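Minutes of the Equipment Review Meeting, January
Zikholm Packaging Trials, upstairs meeting room
Start 10:05, close 11:40

Chair: Dumisani Lekota
Attending: purchasing, line maintenance, software, shift supervision. Vasić joined by phone for items 2 and 3.
Apologies: quality.

1. Previous minutes

Accepted with one correction. The loan period for the Multus hand-held gripper kit runs to the end of the quarter. The earlier minutes gave the end of the month.

2. Multus hand-held gripper kit, review of loan unit

The chair restated the purpose of the review. The kit is offered as a way to record grasping demonstrations by hand, without tying up the robot cell. The decision needed is whether to buy, extend the loan, or return the unit to Vasić, the distributor.

Software reported 104 demonstrations recorded to date, all on the bench. The items were cans, small cartons and pouches from the sample shelf. Of these recordings, 20 were rejected on replay. The main cause was the operator turning the wrist faster than the tracking could follow. Two operators accounted for most of the rejects, both on their first session. Software does not consider this a fault in the kit but asked that the quick-start sheet say something about wrist speed, which it presently does not.

Maintenance reported on the finger pads. Each pad is held by small screws. Maintenance wants thread locker on these before any further use and a spare set of screws kept in the case. Pad wear is slight so far. The pads have been used mostly on smooth surfaces, and maintenance would not draw conclusions about abrasive board from that.
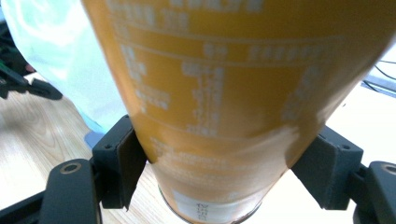 Tall cans were discussed at some length. When a can is held low on the body, the upper part tends to lean, and the lean carries over into the recorded pose. Shift supervision asked whether operators should be told to grip at mid-height. Software preferred to keep both grips in the set, with the height noted in the log, as the robot will meet both on the line. Agreed to keep both.

A second point on cans was the view from the gripper camera. With a tall item between the pads, most of the view is taken up by the item and little of the bench remains for tracking. Vasić stated that a wider lens is available as an option and that the mount does not change. Purchasing asked for this in writing, with the price.

Glare was raised by software. Glossy cans under the bench lights show bright patches over the print. No effect on grasping was found, but label reading from the same footage is not practical. The chair noted that label reading was never part of the request and should not be added to it now.

3. Cost and terms

Purchasing tabled the quotation. The kit is 3,045 as supplied, including one pair of pads, the case and a year of software updates. A second pair of arms and pads is 700. Training is not included. Vasić offered a half-day session at no charge if two kits are ordered. The chair said one kit was under review and the session should be quoted on that basis.

Purchasing compared the Dumwood kit, which was seen at their office last fall. It has a longer stroke and is heavier in the hand. Its recordings would need converting before our software could use them, and Dumwood could not say who would support the converter. Maintenance liked the Dumwood case better. No further action on Dumwood at present.

Maintenance asked whether the Multus pads could be printed in house. Vasić replied that the drawings are supplied with the kit and that printing pads does not void the warranty, but the metal inserts in the arms must be left alone.

4. Decision

Loan to continue to its end date. Purchase deferred to the next meeting, pending the lens quotation and one full session on cartons with rough board. Shift supervision abstained, stating that bench time for the session had not been agreed.

5. Actions

Vasić: written quotation for wide lens and for training with one kit.
Software: add grip height to the session log; draft a note on wrist speed.
Maintenance: thread locker on pad screws; inspect pads after the carton session.
Shift supervision: confirm bench time with the chair.

6. Other business

The bench stool is to be replaced. Charging leads must go back in the case after use.

Next meeting in February, same room, 10:00.

Recent items
Minutes, Equipment Review, December
Loan agreement, Multus kit (signed copy)
Bench booking sheet
Carton sample list, revised
Notes from visit to Dumwood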